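Stada 2 review: tracking and session software for hand-held grippers

Quick one, typing between sessions so excuse the state of it. We moved to Stada 2 from Pandey in May. Seven weeks in, mixed feelings, mostly good.

Install: painless. Marker calibration takes nine minutes, used to be half a morning. Left and right grippers pair themselves, no more swapped hands in the logs. Timeline view is lovely, drag a slider and both wrist paths move togehter. Big room, people walking about, windows down one side, and the pose rarely jumps.
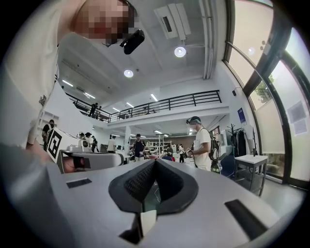
Định Hoàng disagrees about the jumps: fine while the markers stay in view, he says, but cross your wrists and the filter guesses, then snaps back two frames late. He would keep Pandey for anything with close two-handed work. Fair. I see it less than he does.

Export is the weak bit. Oltanero files come out clean, anything else needs a script. And the gripper width is saved in a seperate file for no reason I can find. Annoying when you trim. 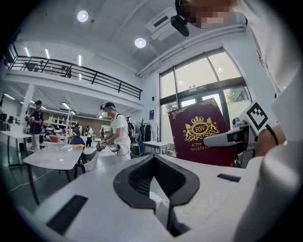

Trimming itself is quick though. Mark in, mark out, done, and the bad takes go to a side folder instead of vanishing. Undo only goes back two steps. Want more.

Docs thin. Support answered same afternoon, both times.

Would I pay for it again? Yes, if they sort the export. Four stars for now.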